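Setting Up Your Parish Page on Lodora
Section 3: Meetings, agendas and the public question box

By now you should have your log-in and your council's name showing in the top corner. If it still reads "Lie" and you're not the clerk for Lie, stop and go back to section 2. Lie is the parish I first built all this for, so it's what a fresh account shows until you change it. I have had one very puzzled email from a councillor in Plollness asking why his bins were being discussed eleven miles away!

I've written this section the way I'd talk you through it over the phone. It's long, but most of it you only do once.

Before you start

You'll want three things to hand: your list of meeting dates up to the annual meeting, your last set of approved minutes, and your standing orders (the bit on public participation, mainly). If your standing orders are only on paper, don't type them in tonight. A scan will do for now.

Adding your meeting dates

1. Go to Calendar and press Add meeting. Pick the type first - full council, planning, finance or annual. The type decides which agenda headings you get, and changing it later wipes whatever you've typed under them. I keep meaning to fix that.

2. Put in the date and the start time. Lodora works out your notice deadline from this and shows it in red underneath. It counts clear days, so it leaves out the day you publish, the day of the meeting, Sundays and bank holidays. Please still check it yourself the first few times.

3. Choose the venue. If you meet in the same hall every month, tick Use as default. Plollness swaps between the church room and the school, and they've found it easier to leave the default blank and pick each time.

4. Press Save as draft. The public can't see anything yet.

Note: you can add a whole year in one go with Repeat, but do look at August and December afterwards. Repeat has no idea you take August off and will cheerfully summon everybody on the second Tuesday.

Building an agenda

5. Open the draft meeting and press Agenda. You'll get the standard headings: apologies, declarations of interest, minutes of the last meeting, public session, and so on. Drag them about until they match the order you're used to.

6. Type each item so that a resident could tell what is going to be decided. "Playing field" won't do. "To consider a quote for mowing the playing field" is fine. Councils can only make a lawful decision on business that was specified in the summons, and I'd much rather you had a long agenda than a challenge in the spring.

7. Attach your papers with the little clip at the end of each line. PDFs are best. The limit is 80 pages for each attachment, which sounds generous until the district sends you a local plan.

Caution: anything attached to an item becomes public when the agenda does, unless you've ticked Confidential on that item. Tick it before you attach. I'd say this one out loud while you're doing it - Drandier published a staffing letter in their first month, and taking it down again was a miserable evening for all of us.

8. Press Preview and read it through on your phone as well as your computer. Most of your residents will be looking at it on a phone.

9. Press Publish. Lodora puts the agenda on your page and emails everyone on your summons list. It doesn't pin a copy to the noticeboard, so you've still got that walk to do.

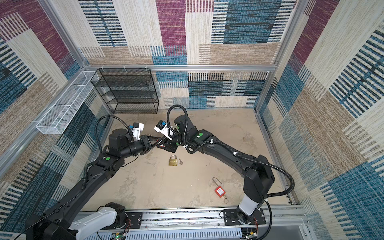
Opening the public question box

I'm fond of this part. It lets people send in a question for the public session without having to stand up in a draughty hall, and in my experience you hear from people you've never met.

10. Go to Public and switch on Questions. Set the closing time. I suggest noon the day before the meeting, so you can print them out and still have your tea.

11. Set the length. It comes set to 3000 characters, and you can take it up to 4000. I'd leave it alone. Anyone who needs more than that probably wants a proper letter on file.

12. Decide who sees questions as they come in. You can choose Clerk only, Clerk and chair, or All members. Go with whatever your standing orders say, and if they say nothing, pick Clerk only until the council has talked about it.

13. Write your short welcome message. Say that names will be read out (if they will), and that a question might get a written answer later. Mine reads: "Ask us anything the parish council deals with. If it's really one for the county, we'll tell you who to try."

Note: potholes are one for the county. You'll get potholes anyway.

Caution: don't delete a question because it's rude. Use Set aside, and put your reason in the box. Set aside keeps the text where you can find it again, and you may need it if someone makes a complaint or sends in a freedom of information request.

Putting up minutes

14. After the meeting, open it again and press Minutes. Upload your draft and leave the Draft stamp on. It prints across the top of every page.

15. Once the council has approved them and the chair has signed, upload the signed copy and press Approve. The draft drops off the public page but stays in your own archive.

If you've got old minutes to bring across, do them a year at a time and start with the newest. Drandier had 42 years' worth in a cupboard, and they're still going, bless them.

If something looks wrong, press Undo publish before you do anything else, then try again from step 8. Members who've already had the email will keep their copy, so send a quick note round if you've changed an item.

Section 4 deals with councillors' pages and the register of interests.

Last updated Monday, January 23, 2023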